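Shared bench, July, started 4:30 pm

Picking up where I left the notes last time, with the wrists back on and both hands answering on the bus. I promised whoever reads this book after me that I would write things down while they were still fresh, so bear with me if it runs long (it always does, I know).

First, the finger wraps. The blue covering on the fingers has been bugging me for weeks because it bunches up near the tips every time a finger curls all the way in. I redid one finger at home with a single long spiral and left the others the way they were so I could compare. It sits nicer when the finger is straight, but once it has been through a good long run of curls it creases just like the rest. So I'm going to stop fussing over it. The pads are what touches the cloth anyway, and the pads are fine. I do love these pads! They have enough give that you can press down on fabric without shoving it across the table, and that was the whole trouble with the hard printed tips we started with.

The Clamia boards are running the finger motors now. I had the current limit at 70 percent, and at that setting the fingers pressed so hard that the cloth buckled ahead of them. Down at 55 it behaves much better. There is a little hesitation at the start of a close that I don't care for, a sort of hiccup, and I suspect the ramp in the Grirkel script. I have not touched the ramp yet. Please don't change it on the shared copy without leaving a line in this book, I would like to chase that one myself.

Second, the cloth. We have been going around and around on what to practice with. Plain white was hopeless on a white table, the camera lost the edge constantly. The gray one with the white stripes is a treat by comparison, because the stripes tell you right away which way the thing is turned, and you can check by eye whether the software agrees with you. I spent a good while setting it down at awkward angles and reading off the heading. It was right nearly every time, and the misses were all a half turn out, so it was reading the stripes properly and just couldn't tell top from bottom. I can live with that for flattening. For folding we will need something better, maybe a stitch of colored thread in one corner.

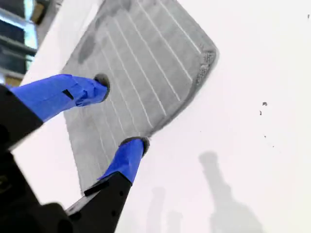
Fingers open over the gray piece, stripes on the slant. Blue wrap creased near the tip, as per the grumbling above.

I also gave some thought to the light while I was at it. The table throws back a lot of brightness, and the shadows are soft but they do wander across the surface as you move about. The edge finder treats a strong shadow as cloth if you let it. I raised the threshold a notch and that seemed to settle it, though I only tried it over one afternoon's worth of light and I'd like to see it again in the evening with the overhead lamps on. If anyone is in late, the setting is on the second page of the Kerekes config and it is the only number there with a comment next to it. And could we all wipe the table before a run? Specks don't bother the hands one bit, but the edge finder is a nervous creature.

Third, and the part I was really looking forward to, both hands facing each other across the table. The plan is simple enough to say. One hand holds a corner down, the other comes in from the opposite side, takes the near edge and draws it out flat. I wrote the hold step first and ran it on its own, over and over, before letting the second hand do more than wait. The waiting position took longer than the holding did. Too close and it brushes the hem on the way in, too far back and the reach goes shaky at full stretch. I ended up leaving a small gap and giving the approach 300 milliseconds more to settle, and I'm pleased with how calm it looks now.
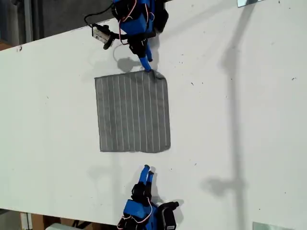 One fingertip on the corner, the opposite hand waiting at the near edge.

The hold pinches the corner up a little where the fingertip lands. I tried coming down slower and it didn't change much. I think the angle is what matters, and the finger ought to come in more upright, but that means moving the wrist and I didn't want to redo the calibration so late in the session. Left for next time.

Out of 16 tries at the hold alone, the corner stayed put in all but two. Both of those were early on, before I turned the current down, so I'm feeling hopeful.

Wiring: the red-and-white leads loop out along the hands further than I'd like. They haven't snagged yet, but I can picture it happening the first time one hand has to cross over the other. I have some of the Brallex clips in my drawer at home and will bring a handful. Same goes for the black camera cable on the upper hand, it needs a proper tie-down before we let that arm swing wide.

To do, in no special order:
Clips for the leads and the camera cable.
Look at the ramp in the Grirkel script (me).
Try the hold with a more upright finger, then recalibrate.
Shadow threshold again under the evening lamps.
Thread mark in one corner of the cloth.
Draw the near edge out for real, slowly, with a hand on the stop button.

Powered down at 7:15. Both hands parked, config saved to the shared folder under July, cloth folded on the shelf over the bench.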